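Plaid comforter, plain pillowcases – where do the pillows go?

Gakaton Home Forum > Bedrooms and Bedding

klinhom_attic
Posted 4/11/18

We moved the bed to the back bedroom last month and I bought a new comforter for it. It's a big plaid, black and gray with pale yellow and white squares and thin lines running through. I like it more than I expected to. The problem is the pillows.

The set came with 2 plaid shams. I sleep on plain white pillows and I don't plan to change that. Every morning I stand there and can't decide whether the white ones go in front of the shams, behind them, or off the bed entirely. With everything plaid the bed looks like one flat sheet of pattern. With the white ones out front it looks like I stopped halfway.

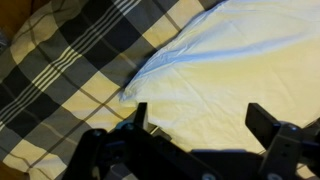 I'm also not sure about the white itself. The yellow in the plaid is very pale, close to cream, and next to it a bright white case can look a little blue in the morning. At night with the lamp on it's fine. Has anyone gone with ivory or cream cases on a comforter like this? Or gray?

The rest of the room is wood floor and gray-green walls, and those are staying.

oldradiator
Reply

Behind. Shams stand against the wall, sleeping pillows lie flat behind or under them. That's what shams are for. You aren't supposed to see the pillow you drool on.

tallboy_12
Reply

Disagree with the above. If the comforter is that busy you want something plain on top of it. I had a checked one for years and the only time the bed looked right was with white pillows in front. Two plaid shams on a plaid comforter is a lot of plaid.

On the color question, leave the white. Cream cases look dirty after a year whether they are or not.

oldradiator
Reply

Cream doesn't look dirty if you wash it.

tallboy_12
Reply

It does on mine and I wash it.

marrowfat
Reply

I have a gray-green room too and tried gray pillowcases. Wouldn't do it again. The whole bed went dull, and the gray was never the same gray as the one in the comforter. You hold them up in the store and they match, then you get home and one is brown and the other is blue. If you buy gray, take a sham with you. I drove back to the Drimau outlet with mine over my arm and still got it wrong.

What size is the comforter? You didn't say, and it makes a difference to how much pattern hangs down the side.

klinhom_attic
Reply

It's a queen on a queen. It hangs over the side but stops short of the floor, so there's a strip of wood showing. I thought about going up to a king so it would cover more. Then I'd be tucking it up at the foot all the time, so I left it.

Thread count on the cases is 300, if that matters. Plain cotton. They wrinkle.

plirkham_sue2
Reply

Don't go up to a king. A queen that stops above the floor is easier to vacuum under, and you won't step on it getting out at night. I made that mistake with a quilt in July and sent it back.

For the wrinkles, take the cases out of the dryer while they're still a bit damp and put them straight on the pillows. They pull smooth as they dry. Wait an hour or so before you make the bed.

oldradiator
Reply

Putting damp cases on pillows is how you get musty pillows.

plirkham_sue2
Reply

A bit damp, I said. I've done it for 20 years and my pillows are fine. You could iron them if you prefer.

klinhom_attic
Reply

I'm not going to iron pillowcases.

I did try a few arrangements this week. Plaid shams up against the wall with the white pillows flat behind them was the neatest, but the shams slid forward every time I sat down on the bed. White in front was better for that. Then I tried a single white pillow by itself and didn't mind it. 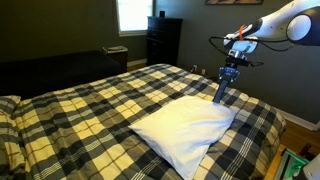 What I keep going back and forth on is how formal I want this room to be. It's a back bedroom. We read in there and the dog sleeps in there. With the one white pillow lying flat out toward the middle and set at a slant, and a plaid one left at the side, it looks like a bed somebody uses, and I think I prefer that to having everything lined up. It also keeps the two patterns apart. The comforter is never perfectly flat anyway, so lining up pillows on top of it only makes the folds stand out more.

The tall black dresser is staying by the window too, before anyone asks. I know it's dark. It holds all the sweaters.

marrowfat
Reply

I was going to ask. I'd keep it, though. There's already black in the plaid and it picks that up. A light wood dresser in there would be one more color to deal with.

I like the slanted pillow. The window puts a lot of light on the bed, and a white pillow is going to be the first thing you see from the door no matter where you put it.

tallboy_12
Reply

That's more or less what I said. Plain on top of pattern. I'd go with a pair of white ones for a bed that wide, but one works.

oldradiator
Reply

Looks unmade to me. But it's your room. If the shams slide, put a rolled towel behind the bottom edge. Costs nothing.

beigewall
Reply

Has anyone mentioned turning the comforter over? A lot of these have a solid color on the back. Fold the top third down, the plain side shows, and the white pillows sit on that. Then you don't have white against checks at all and the shams can go in the closet.

klinhom_attic
Reply

I looked. The back of mine is the same plaid, only smaller. Folding it down gives me a second plaid, so that's out.

The rolled towel does work, thanks. Shams stay up now even with the dog on the bed.

beigewall
Reply

Same plaid on both sides is a strange choice. In that case a plain folded blanket across the foot would do some of the same job. I'd look for charcoal, to go with the dark squares. Leave the yellow alone, you'll never match it.

plirkham_sue2
Reply

Second the blanket. Wool if the dog allows it. Mine sheds and everything wool in this house has had to be put away.

klinhom_attic
Reply

She sheds. Cotton, then. I'll look at charcoal and keep the white cases for now. If I do try cream I'll buy one case first and leave it on the bed for a few days next to a white one before I get the second.

marrowfat
Reply

Check it with the lamp on as well as in the morning. I only looked at mine in the daytime and that was half my trouble.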